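Bimdale recipe cards, readme

2,611 cards, scanned and typed up from the Bimdale parish boxes. One line per card: title, section, ingredients, method. Text file, tabs between columns.

Spelling left as written. Oven temps mostly missing, dont guess them. 110 cards have no title, marked NT.

Duplicates still in, Carola Wunderlich is working thru them.

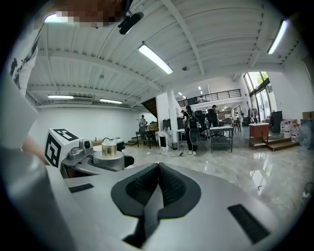 Preserves section is the messiest. Jar sizes hardly ever given. Short jar with a white lid, like the gold one, is what I'd use for the curds. Fixes to Timo Lenz please.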